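We use cookies to remember your settings. Accept | Manage

May - by Noemí Robles

So my half of the project was the software, and I want to write up the alignment tool first, as it ate most of my spring. We called it Amitik (Mpho picked the name and refused to explain it). It takes the recordings from two hand-held grippers, left and right, and lines them up in time so the policy gets one clean stream and not two that drift apart.

My first version matched on timestamps alone. It looked great on short clips! Then I ran it on a long one and the left hand was 13 frames behind the right by the end, so the policy learned to close one gripper on nothing. I spent a very sad evening blaming the network before I plotted the clocks.

The second version looks for moments when the jaws change direction and stretches one stream to fit the other. I also added a small viewer, where you scrub through an episode and see jaw opening plotted under the video. I'd build that on day one if I started over - it caught more bugs than my tests did.

For perception I kept things simple. The segmenter was fine on blocks and cups, then fell apart on soft litter. Crumpled bags and wrappers have no shape to hold on to, so I labeled 100 frames by hand, tabletops like this one with packaging scattered behind a hollow green toy vehicle body: 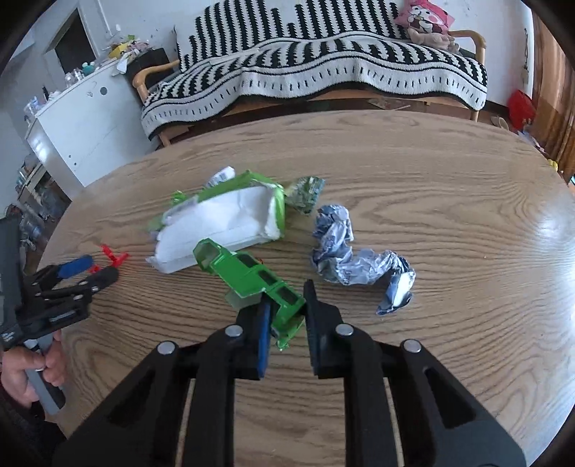
Piyumi Samarakoon read my draft and asked why I was segmenting at all, when the planner only uses a grasp point and a jaw angle. Fair! I tried predicting those two directly and training got a lot shorter, though the angle still flips on long thin things. I haven't fixed that yet. The flip cases are saved in the Amitik repo under "angles_bad", and Hendrik is taking them over for his part of the report.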